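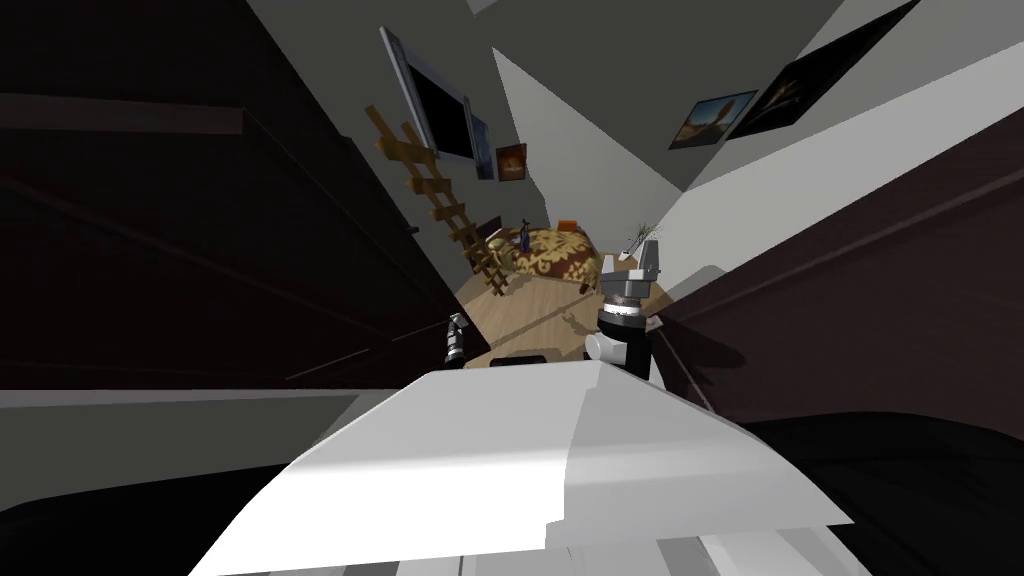

Chapter 4: Planning Before Moving

Orhun Kırmızıgül
29 November 2022

Contents | Previous | Next | Exercises

I wrote my first motion planner in July, in a hot office in Ditton, and it was dreadful. It found a path for one arm, then a path for the other, and never asked whether the two would meet in the middle. They met in the middle a lot.

So let's start this chapter with a simulated room and a simple job: get a gripper to the little blue bottle at the far end, by the patterned rug. You and I see a strip of wooden floor and a bottle. The planner sees a dark cabinet on each side, a ladder leaning on the left wall, and not much elbow room near the right arm — and it only sees those because we've told it they're there.

I ran this job in Neltitz, the simulator we use all through the book, with 64 random starting poses. My old planner checked 3,150 candidate poses and threw most of them away. The one we'll build here needed 482, and I promise it isn't clever! It just asks the cheap questions first (is the target in reach? does the base need to move?) and leaves the slow collision checks until later.

You'll want the code from Chapter 2 open beside you. If your collision checker still treats the gripper as a box, fix that now — we'll be going between its fingers by section 4.3.

Related chapters
Setting up Neltitz
Collision shapes and the Canpolat library
Two arms, one clock
Reading Plalier logs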